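Foam letter cubes: cork mat or bare table?

ottraud
October 28, 2022
Picked up a tub of 50 foam letter blocks for the kids' corner. They slide all over the bare table, so I'm trying cork under them. Letters are dark navy and easy to read.

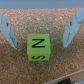
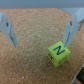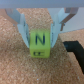

Reply from kpillai
Cork is fine but it sheds crumbs and foam picks them up. I'd go with felt. Is that first one a Z or an N? Mine get mixed up.

Reply from ottraud
Z in the first, N in the last. No crumbs so far.

Reply from welgate_mum
Disagree on felt, it goes fuzzy by December. We've had cork down for years and just vacuum it. Lime green is a good colour on it too, easy to spot.

Reply from kpillai
Fair enough. I'd still seal the edges.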